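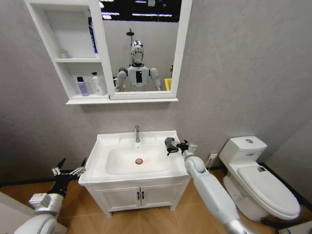 By Quentin Collet and Igor Zieliński
Household Science, spring project report

Last updated: 2022-04-15

Print this page | E-mail this page

Hard Water and Soap in Ridlow and Haleck

Our project looked at how hard water changes the way soap works at home. Ridlow gets its water from wells on the edge of town, and Haleck gets most of its water from a reservoir. The two towns are close together, but people who move from one to the other often say they need more shampoo in Ridlow. We wanted to see if we could measure that.

Background

Water is called hard when it has a lot of calcium and magnesium dissolved in it. Rain picks up these minerals as it moves through limestone or chalk. The minerals are not harmful to drink in normal amounts, and they can add to what a person gets from food. The trouble is with soap. Real soap reacts with calcium and makes a gray solid, usually called soap scum, which does not dissolve. Until the calcium is used up, the soap cannot make much lather.

Most liquid hand washes and shampoos are not true soap. They use detergents, and these are affected less. Bar soap is affected the most. When hard water is heated, some of the minerals come out as scale, the white crust found inside kettles and on shower heads.

Method

We collected tap water in each town and kept it in clean bottles with the lids on. We always let the cold tap run for one minute first. We tested each sample with hardness strips and then with a drop test kit, and used the drop test result when they did not agree.

For the lather test we grated plain bar soap and dissolved it in distilled water to make a stock solution. We put a measured amount of sample water in a jar, added one dropper of soap solution, closed the lid and shook it for ten seconds. We kept adding soap until the lather stayed on top for a full minute. The jars were rinsed with distilled water between tests. Igor did all of the shaking so that it would be the same each time.

We also sent out a paper survey with the school newsletter, which goes to 1024 homes in the two towns. Almost 700 came back. The survey asked how often people clean scale from their taps, what kind of soap they use for washing hands, and if they have a water softener.

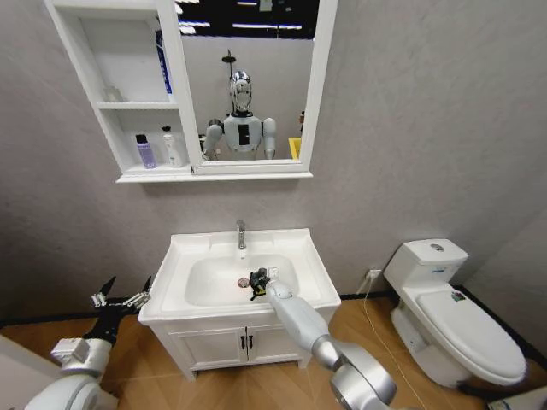
A small bathroom with a wall-mounted mirror cabinet above the sink.

Results

The Ridlow samples came out at 300 milligrams per liter, which is very hard. The Haleck samples were in the soft range on the strips, and the drop test agreed. Ridlow water needed 3 times as much soap solution as Haleck water to hold a lather. Distilled water held a lather after the first dropper.

We repeated the lather test with a clear liquid hand wash in place of the bar soap. The difference between the towns was much smaller, and on one day we could not see any difference at all. Ridlow water with bar soap turned cloudy right away and left a ring on the jar. With the hand wash it stayed clear.

In the survey, more Ridlow homes than Haleck homes said they clean scale from taps and shower heads at least once a month. White vinegar was the most common cleaner in both towns. Bottled hand wash was more common than bar soap everywhere. Several Ridlow people wrote that they had switched because bar soap "leaves a film."

Problems

The hardness strips were difficult to read under the lights in the lab – two people often picked different colors. This is why we bought the drop kit. The first batch of soap solution went thick overnight and had to be thrown out, so those readings are not included. We did not ask in the survey how old the pipes were or what setting the water heater was on, and both could matter for scale.

Discussion

The lather test matched what we expected from the chemistry. It does not prove that people in Ridlow use more shampoo, and our hand wash result makes us think the difference there may be small. To find out, we would need homes to weigh their bottles at the start and end of a month. Four families have said they will try this in May with a kitchen scale, and we will add their numbers to this page.

Recent projects

Ilent Creek: Insects as a Sign of Clean Water
How Fast Does Bread Mold?
Magyar Folk Songs and the Pentatonic Scale
Insulating a Model House

Print this page | E-mail this page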